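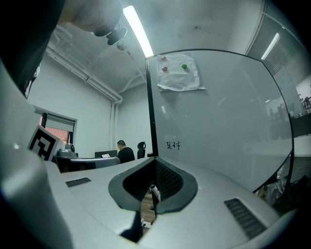
Wumbridge Workroom Improvement
Second progress report to the Prondach Fund
Period covered: August to November

Summary

The room is in daily use and the work is mostly on schedule. Spending to date stands at 50 percent of the grant. The ceiling is finished, in the sense that we have stopped arguing about it. The blinds are up. Cables remain our main weakness, as they were in the first report.

Ceiling and lighting

The original plan had a false ceiling to hide the pipes and conduits. Hoxha, our contractor, priced this and the figure would have eaten the rest of the grant, so the pipework has been painted white and left where everyone can admire it. It runs along the top of the wall and down the corner of the room. Several visitors have assumed this was a design decision and we have let them.

The new fluorescent lighting went in during September. People sitting at the desks report that they can now read their own handwriting, with mixed feelings about the handwriting.

Blinds

Jalusia delivered the blinds 2 weeks late and in a reddish-orange that was described in their catalog as "warm sand." We considered sending them back. By then the afternoon sun had been shining straight into people's eyes for most of a season, and the mood in the room was in favor of any blind at all. They stay. Jalusia took 30 dollars off the bill, and we have put that toward markers.

Whiteboard

The large whiteboard on the stand was the item most often requested in the spring survey, and it gets more use than everything else we bought put together. It was meant to hold the week's plan. It holds whatever was written on it last, plus a sheet of paper that has clearly been through something.

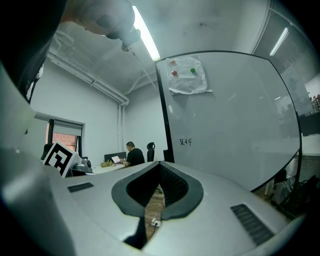 The whiteboard on its stand, with paper and magnets in place.

The magnets were a late addition to the budget and do their job. Our one complaint about the board is glare: it is slightly glossy and picks up the room's light, so anyone reading it from the wrong chair has to lean. We are trying it at different angles before we spend money on the problem.

Desks and floor

The white desks have held up well. The curved one along the side of the room was the subject of some doubt at the ordering stage (people wanted to know what the curve was for) and it has since become the desk everybody tries to get to first.

The floor is brown and gray with a wood pattern, and is easy to sweep. It is also, we have to report, where a good deal of the room's equipment ends up. Shelving was in the original application and was moved to the second half of the project to pay for the lighting. Until it arrives, small items go into trays and the trays go wherever there is space.
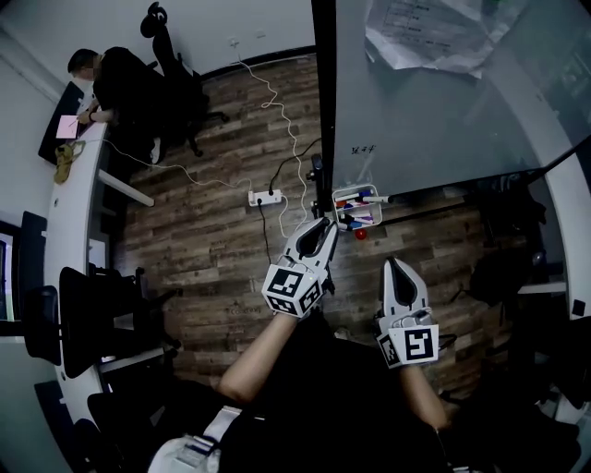 The trays have made some difference even so. Whiteboard markers used to be spread over every surface in the building, usually without caps. They are now kept together in a clear plastic one, and if a marker is missing people at least know where it is missing from. We would like more trays of the same kind and have included them in the revised budget.

Power and cables

We had hoped to close this item by now. Power still reaches the middle of the room by way of a power strip on the floor, and the cables take the scenic route to get there. Hoxha has quoted for extra wall outlets and a flat cover for the longest run. We have accepted the outlets and asked them to look again at the price of the cover, which seemed high for a strip of rubber.

Changes to the budget

We ask the Fund to approve 2 changes: moving the unspent part of the ceiling line to shelving, and allowing the cable work to run past the original end date. No additional money is requested. The revised sheet is attached, along with invoices from Hoxha and Jalusia, the latter still referring to warm sand.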